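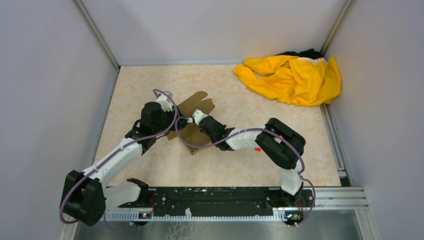 Two arms over an open cardboard box, with the cloth waiting in the corner.

Can robots do the chores yet? Your questions, my answers
Last updated 9 February 2022

I write about housework machines for a small newsletter, and the same questions land in my inbox every week. So I've put them all on one page. If yours is missing, use the contact form at the bottom and I'll add it when I get round to it.

Can I buy a robot that does my laundry?
No, sorry! You can buy a washing machine, which is still the best laundry robot anyone has come up with. The bit we all want done is the rest of it: emptying the drum, sorting, folding, putting away. I've watched folding demos that went beautifully and folding demos where a tea towel won. Cloth changes shape every time you touch it, so the machine can't just learn one grip and repeat it.

What about packing boxes?
Closer, and it depends a lot on the box. A stiff carton that always turns up in the same place, the same way round, has been a solved job in big factories for years. A box with loose flaps and tabs on a plain tabletop is a harder ask. Flaps spring back. Tabs miss their slots (mine do too, and I've had decades of practice).

Why two arms? Wouldn't one be cheaper?
It would, and plenty of small workshops manage fine with one. But try closing a box or shaking out a pillowcase with a hand behind your back. Most chores want one hand to hold and another to do. The trouble with a pair is keeping them out of each other's way, especially when both grippers are over the same small box.

How fast are they?
Slow. Painfully slow, if you're used to a person doing it. At the Skasley workshop I timed myself against their arms on the same little carton, the flat-pack sort that folds up without tape. I took 11 seconds and the arms took around 4 minutes. Do check the corner of any video for a little "x8" or similar before you get excited.

But do they get it right?
More often than I'd guessed. The Skasley people let me sit through 50 goes in October with the box always starting in the same spot, and most of them ended with a closed lid. Then somebody turned the box a bit and it all got much worse. That's the thing I'd ask any seller about: what happens when you nudge it?

What does one cost?
The lowest quote I've had for a pair of light arms was £2,000, from Negash, and that was for the arms alone. You'd still need a table, a computer, something to see with and a lot of spare evenings. Heavier kit goes up very quickly and I stop reading the price lists.

I run a small shop. Should I wait?
If your job is dull, the same every time and the parts are rigid, I wouldn't wait, go and get some quotes now. If it involves bags, cloth, cables or anything that flops, I'd hang on. Ask for a trial with your own stock, too, and take along the awkward ones. Plumier were happy to do that for a reader who packs candles. Others went a bit quiet.

Do they need a special room?
A decent table and some clear space round it will do for the light ones. I'd want plain screens at the sides and back as well. They give the cameras a calm background, and they stop things going off the edge and under the radiator.

Is it safe to have one at home with kids or a cat?
I wouldn't yet. The light arms aren't strong, but they do pinch, and they carry on with the job whether or not there's a tail in the way.

Which chore will go first, then?
My money's on clearing the table. Nirkulo have a tidying-up demo planned and I've asked for a seat. Cups and plates hold their shape, and you don't much mind if it takes all evening. Ironing, I reckon, I'll be doing myself for a good while.

Can I reprint this page?
Yes, with a link back please. Drop me a line first if you want to shorten it.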